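Chemistry for People Who Need a Lab Science
Week 2 handout: The bench, what goes on it, and getting it clean again
Segura Hall, lower level

Read this before your section meets. Your section leader will assume you have, and will be disappointed in the usual way.

1. Before anything comes out of a cupboard

The first job is the tabletop. Coats, bags, lunch and the large metal water bottle you take everywhere go on the hooks by the door. Phones too, unless yours is the timer for your group, in which case it lives on the shelf and gets read from a distance.

Wipe the surface with a damp cloth, then a dry one. Go all the way to the edges. Past sections have had a touching faith that spills happen only in the middle. If you find a sticky patch you didn't make, it is now yours, and you report it before wiping, in case it is something a cloth shouldn't meet.

Goggles go on at this point. They stay on until the last group has finished, which may be well after you have. Bring patience, or help the last group.

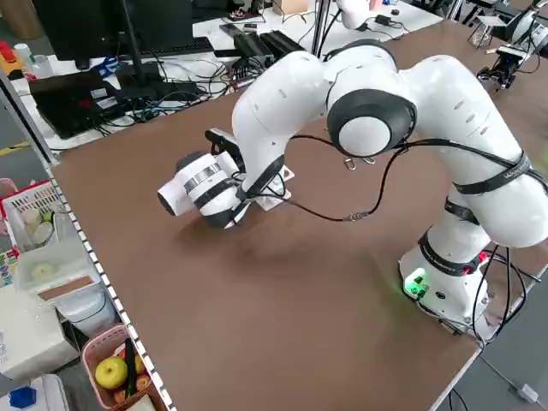 Cables are the other thing to look at early. Anything that plugs in gets its lead run toward the back, away from where glass will stand and sleeves will pass. A lead hanging over the front edge will find a knee sooner or later. If you have to move a plug, dry your hands first and tell the section leader which one it was.

2. The short kit

You will use very little this week. The full kit has 23 items and a printed list, and it waits until you have shown you can look after the short one.

Test tube rack. Stand it upright on its feet with the holes facing the ceiling. Put it to one side, within reach of the hand you don't write with. It stays empty until you are told otherwise. Pens do not go in it. Neither do straws.

Tongs. Lay them flat, with the looped handles toward you and the tips pointing away. Pick them up by the loops, close the tips once in the air to check that they meet, and put them down again. That is the whole check. Clicking them for the rest of the hour adds nothing to it.

Watch glass. A shallow dish, easy to lose against a pale surface and easy to put an elbow on. Keep it near the beaker and handle it by the rim.

Beaker. The small one. More on this below, as it causes most of the grief.

Sponge. Green, with a scouring face. It belongs on the far side of your table, away from the glassware, until cleanup. A sponge kept next to a beaker will be used to push the beaker.
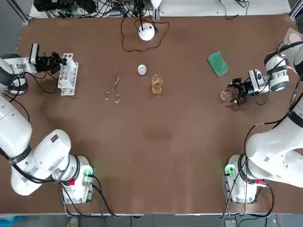 Leave more room between things than feels natural. Most breakages in this course have been sideways: a hand on its way to one item visits another. You should be able to pick up each piece without your wrist passing over a second one. If you can't, spread out. The table is big and you have paid for it.

3. The beaker, and what its markings are worth

The lines on a beaker are a rough guide. They will tell you that you have a fair amount of liquid, or not much. They won't support a figure with a decimal point in it, and I will circle any such figure in red. When volume matters, we use a cylinder. Volume starts to matter in November.

Fill to half, and stop. A half-full beaker can be lifted, tilted and set down by a nervous person without incident. A beaker filled to the brim can only be looked at.

Read the level with your eye at the height of the liquid. That means bending your knees. Lifting the beaker up to your face is quicker and is also how the goggles earn their keep.

Color goes in the notebook in plain words. "Amber" is fine, "orange" is fine, "amber-orange" is fine if you can't decide. "Iced tea" has been submitted and was marked down, partly for what it suggested about the student's plans. Color alone doesn't identify a liquid. The label does, so write the label first and pour second.
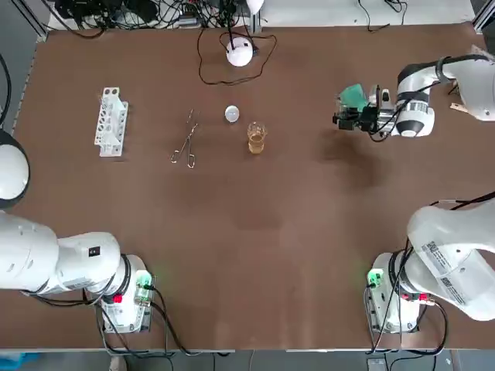
4. Drawing the layout

Each of you (each person, so copying your neighbor's page is pointless as well as rude) draws your table from above. Boxes and circles will do. Label every item, mark which way the tongs point, and put a small arrow where you were standing. You get 30 minutes, which is generous for a few boxes.

Then swap sides with your partner and draw it again from there. The two drawings should agree. When they don't, somebody moved the watch glass.

5. Cleanup

Liquids into the marked waste jug, never the sink. Rinse the beaker, then use the soft side of the sponge. The scouring face is for the sink itself; it scratches glass, and a scratched beaker is a weak one. Rinse again, turn it upside down on the rail, and leave the rack and tongs on a paper towel beside it. Squeeze out the sponge.

Missing glassware must be reported within 48 hours. A replacement beaker comes out of your deposit.

Drawings are due at the start of your next section, on paper, with your name on them.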